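Mumitz Supper Club: your questions answered

Hello! I'm Wiebke Baumgart and I run the Mumitz supper club from my own kitchen, with a lot of help from Hagos Negussie, who cooks the things I'm too scared to cook. I get the same handful of emails before every supper, so I've put my replies in one place. Last updated September 10, 2019.

What is a supper club, then?

It's dinner at somebody's house with people you mostly haven't met. You book a seat, you turn up, you eat what we've made and you pay for it. There's no menu to choose from and no waiter. I carry the plates in and if you're sitting near the door I'll probably hand you a couple to pass along.

Do I have to come with someone?

Not at all! Plenty of people come alone, and I try not to sit all the solo guests in a clump at one end like the children at a wedding. If you're shy, tell me when you book and I'll put you next to Hsin-yi Au, who has been coming since our first December and could get a conversation out of a coat stand.

What sort of food is it?

It depends who's in charge that night. When it's Hagos you'll get big platters of injera with lentils, greens and a slow chicken stew that he starts the day before. When it's me it's plainer – soups, dumplings, a roast, red cabbage, some sort of plum cake. Shuk-fan Shih does a steamed fish night for us now and then and those seats go first, so look out for the email.

I'm vegetarian / vegan / can't eat nuts. Can I come?

Vegetarian is easy and always has been. Vegan is fine on Hagos nights and a bit thin on mine, so ask me before you book and I'll be straight with you about what you'd be getting. For allergies, please write to me at least 3 days before. We cook in an ordinary home kitchen with nuts, flour and sesame in the cupboards, and if your allergy is a serious one I'd sooner you didn't risk it.

How much does it cost, and how do I pay?

The price is in the email for each supper, as fish costs more than cabbage. You pay when you book. We don't do a tip jar. If you want to leave something, buy Hagos a beer some time.

Can I bring my own wine?

Please do, we don't sell any. There are glasses and a corkscrew on the side and I don't charge for opening things. Put your name on the bottle if you're fussy about who drinks it, because by pudding they've all wandered. Rolari on the corner stays open late and has a decent cheap red, or ask for the cloudy apple juice if you're driving.

What time should I arrive?

Doors are at 7 and we sit down half an hour after that. If you're going to be late just text me and I'll keep a plate warm. Please don't come early! I will be in an apron with wet hair and you'll be given potatoes to peel.

What if I have to cancel?

Tell me as soon as you can. If I can fill your seat from the waiting list you get all your money back. If I can't, you get half, as the food's been bought by then. You're also welcome to send a friend in your place, just let me know their name and whether they eat fish.

Where do we all sit?

At one long run of tables in the front room, pushed together and covered with cloths, with chairs from all over the house. Some are comfier than others and I won't pretend otherwise. If you've got a bad back or you need a seat with arms, say so and I'll save you a good one. There's one step up at the front door and the loo is on the ground floor.

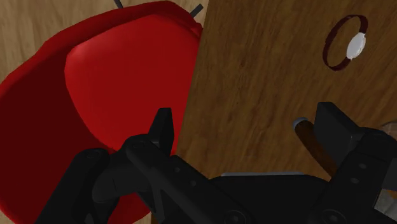 The other thing people ask about seating is whether they can stay put with their friends all night. You can, but I do a bit of a shuffle before pudding for anyone who fancies it. It began when Pin-yu Liu got up to look at the bookshelf and came back to find her place taken, and she had such a nice time at the other end that we've done it ever since.

Can I bring the children?

Older ones who'll eat a proper dinner and don't mind grown-ups talking, yes. For little ones it's a long evening, and the stairs have no gate.

How do I get there, and can I park?

The number 70 bus stops two minutes away, outside Pralik, the key-cutting place. Parking on our street is hopeless. I send the house number once you've booked, and please keep your voices down on the way out, as next door has a new baby.

Will you give me the recipe?

Mine, yes, just ask and I'll email it over. For the chicken stew you'll have to ask Hagos, and he'll tell you it needs more onions than you think.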